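Remote demos for pick and place in simulation: how to stop operators wasting the approach?

Forum » Teleoperation » Recording demonstrations
Tags: kadance, simulation, gripper

plustilik
Posted July 2026

I am recording demonstrations in Kadance with a single arm driven by a hand controller. The task is to pick up the slice of cake and put it on a plate. The cabinet, shelf and other items are distractors and get shuffled between episodes. I have 252 episodes so far at 20 Hz. The policy reaches the slice well enough, then hovers over it and drifts. Start pose and layout are as in the view below.

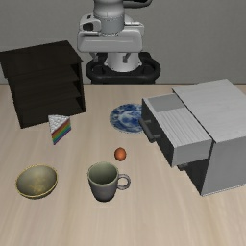 Is this a data problem or a control problem? The arm replays recorded episodes without trouble.

3 replies

Flalletti

If replay is clean, look at the data. Plot the commanded speed for each episode. I would expect a long flat stretch just before the fingers close, where the operator stops to check the alignment. The policy learns to stop there too, and with no history in its input it has no way of knowing when to leave.

Trim the idle steps, but keep a few either side of the close command or the grasp timing goes wrong. Then tell operators to line up the wrist during the descent and close without a pause. A wedge is awkward because its sides are not parallel, so choose one grasp direction and write it down. In the wrist view I want a pad on either side of the slice before the lift starts.
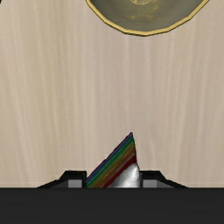

Mixed grasp directions did more harm to my own set than the pauses did. Half the operators came in across the point and half along it, and the policy averaged the two. I threw out the minority and recorded them again. Also check that the gripper command is stored as a command and not as measured finger width – they differ as soon as there is something between the fingers.

kettle_offset

Just record more. 1000 episodes fixed it for me.

Pärn

More of the same pauses will give you more hovering. Before recording anything, trim 300 steps' worth by hand from a few of the worst episodes and retrain. It costs one afternoon. If the drift is sideways and not vertical, compare the time stamps on the wrist view and the arm state as well. Mine were two steps apart from an update in May until I noticed.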